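Wire cell at Plotley back up after two-day stop

Thu 25 November

The wire cell at Foruvmont's Plotley shop is running again after 2 days down, and the fix was mostly slow, dull setup work. No new arm. No new controller. One worn clamp, a bad tool offset and a model that had drifted away from the real bench.

The cell does one job. A fine wire is strung between two posts, the arm comes down over it with a narrow pointed tool and touches the wire at a set point, then lifts off. Touch too high and nothing registers. Too low and the wire bows, and the reading is junk. Plotley puts its sensor wire through this check before it ships to Poltport, where it goes into the finished units.

Trouble started early in the week. Rejects climbed through the morning shift and by lunch the cell was failing good wire. Operators re-ran one batch by hand and most of it passed, so the line was stopped and the arm parked.

Dorin Tudose, who looks after the cell, pulled the fixture first. The clamp on one post had worn on the inside face and was letting the wire creep a little under load.

"You couldn't see it with the naked eye, you could feel it with a fingernail," he said. "Wire goes in tight, sits there, then it isn't tight anymore. Arm has no idea."

Both clamps were swapped, the old pair was due anyway. That should have been the end of it.

It wasn't. With fresh clamps on, the tool tip still came down off the mark, always to the same side. Tudose went back through the log and found that the tool had been changed in April and the offset typed in by hand. Somebody had rounded it. For months the slack in the old clamp had been hiding the error, more or less.

So the second day went on the offset. Tudose moved the job onto the simulated version of the cell, where he could bring the tip down to the wire over and over and not bend anything. The virtual bench is a plain one - table, base plate, two posts, the wire, the arm - and he kept it that way on purpose.

"People want to model the whole building," he said. "I need the plate and the posts in the right place. The rest can be a box."

The plate in the model turned out to be sitting at a slightly different angle to the one on the shop floor, left over from an earlier layout. He re-measured the real plate, corrected the model, then worked out the new offset from there. Approach path was redone at the same time, so the gripper comes down over the span with more room on either side for the posts.

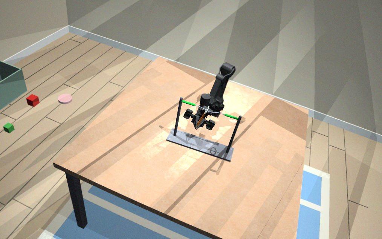

What was changed

- Clamps replaced on both posts, wire tension reset
- Tool offset taught again from scratch, old value deleted
- Base plate angle corrected in the model
- Approach path moved, slower over the last stretch
- Gripper fingers cleaned and the tool seat checked for play

The slower approach costs a bit of time on each cycle. Shift leads at Plotley were not thrilled about that but signed it off, on the grounds that a slow cell beats a parked one.

Once the new path was loaded, the real arm was run at low speed with no wire fitted, then with scrap wire, then with stock. Tudose stood at the stop button for all of it. The first 4 touches on stock wire came in clean and he let it go up to full speed after that. By the end of the shift 79 wires had been through with no false rejects, and the hand check agreed with the machine on every one.

Mac Mathúna, the outside firm that does the yearly service on the arm, was called but didn't need to come out. They looked over the joint readings remotely and found nothing wrong with the arm itself. Brakes fine, wrist fine. They did ask that the cable run be retied at the next stop as it is rubbing near the base.

Going forward the clamps will be changed every 2,000 cycles, worn or not. Up to now they were changed when someone thought of it. The clamp count goes on the same screen as the reject rate, so the day shift sees it when they log in.

Hand entry of tool offsets is also out. Any tool change now means a fresh teach against a reference wire, with the old and new values both saved and a name next to them. Tudose has written the steps up on one page and taped it inside the cabinet door. There is a copy on the shared drive to, for anyone who can find it.

He also wants a quick compare between model and bench at the start of each week. Plate angle, post height, tip position. The job takes a few minutes with a gauge block and a steady hand, and would of caught the plate error long ago.

Poltport was told about the stop on the first afternoon and had enough checked wire on the shelf to keep building. The wire rejected before the shutdown is being put through again this week, and whatever passes will go out with the next regular truck.

The second wire cell at Plotley uses the same clamps. It gets its new pair tomorrow morning before the shift starts.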